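Sorting Mixed Textiles into Clear Bins
Project report, Emiko Hirose and Zoila Mamani
Flulstead, August 2022

The task was to sort soft goods by color on a wooden tabletop. Clear plastic bins were used so that contents could be checked from the side. Each trial allowed 16 minutes. Folded and crumpled items were both accepted — no ironing was done beforehand. Padded pieces took longer to place than thin ones.

Tabletop and clear containers with soft goods

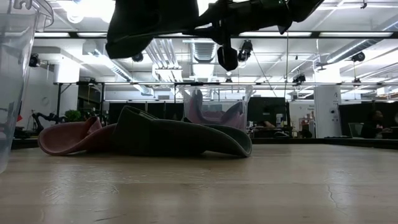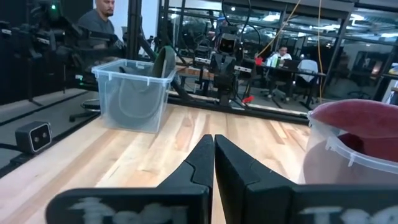
Student Reports, No. 29

Further trials are planned for September.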